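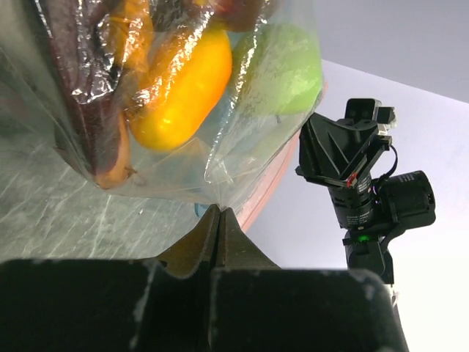 Fruit in a clear plastic bag

We use cookies to make this site work. Accept / Settings

How to store fruit so it lasts the week

Sort your shopping as soon as you get in. Put anything bruised or split to one side and eat it first. Leave the rest unwashed until you want it.

Bananas, mangoes and avocados ripen best at room temperature. Once they give a little when pressed, move them to the fridge.

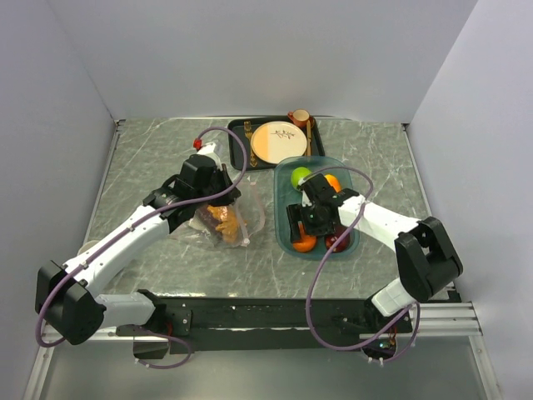

Ernau Community Kitchen – Food Waste Team

Keep apples away from other fruit. They give off a gas that makes their neighbours ripen faster – useful for a hard avocado, bad for a bowl of pears.

Berries need a shallow box lined with kitchen paper. Change the paper when it feels damp. Lemons keep well in a closed box in the fridge.

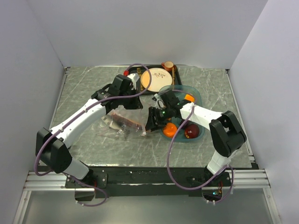 Ludmila Šťastný writes that her pears always went brown in the middle before the skin looked ripe, and asks how to tell in time. Press gently beside the stalk. If it gives there, the pear is ready.

Fruit that has gone too soft can be stewed or frozen. Peel bananas before freezing and cut mangoes into chunks.

© Ernau Community Kitchen, February 2021 | Contact | Back to top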